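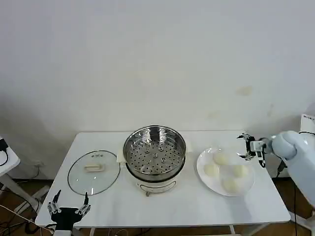
Electric steamer, lid and four buns on the test table.

Bun People Wanted

Funside is looking for participants who can load a steamer basket, put a lid on it and take an interest in the result. Enthusiasm for dough is welcome. Opinions about dough are required.

We are putting together a home steaming guide and need 20 adults to try our instructions as written — including the parts we think are obvious. You will arrange the buns, steam them, move them to a plate and fill in a form that asks about stickiness more often than you might expect.

Sessions run in July, start at 10 a.m. and end by lunch, though after a morning of buns you may not want any. No cooking experience needed. Professional bakers, please sit this one out.

You get $34 per session and whatever is left on the plate. Tell us about wheat or dairy allergies before you sign up. Long sleeves are a poor idea near steam.

To apply, send a short note to the Funside test kitchen with your favorite filling. "None" is an acceptable answer, but we will ask.

Recent calls
Rice cooker owners, patient ones
Dumpling folders, left-handed
Soup tasters, evening group
Dishwasher loading study (closed)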